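Odds and Ends Find a Home in Dikby

2019-11-03 – The sorting room at Brovberg opened its doors this weekend, and what a cheerful jumble it is! Neighbors brought in 71 small household things that had been hiding in drawers since July, and most went straight into the gray metal bins – sponges, foam blocks, a flat dark pouch.

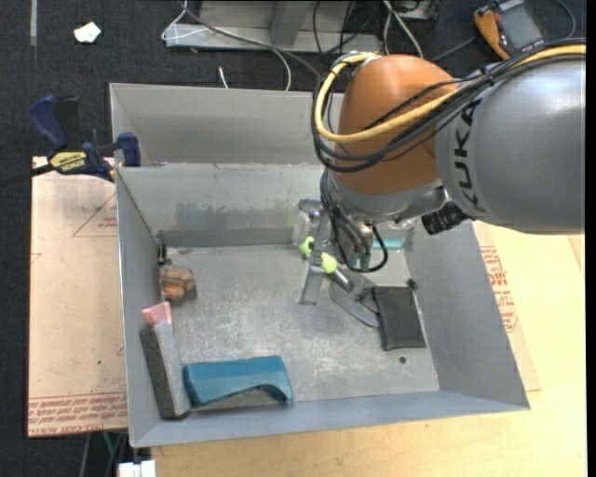
How long can items stay in the bins? They stay for 30 days, then go on to the swap shelf at Hviid.

The shelf is already a favorite, with 31 pieces picked up on the first morning. More bins are coming, and kitchen odds and ends are very welcome.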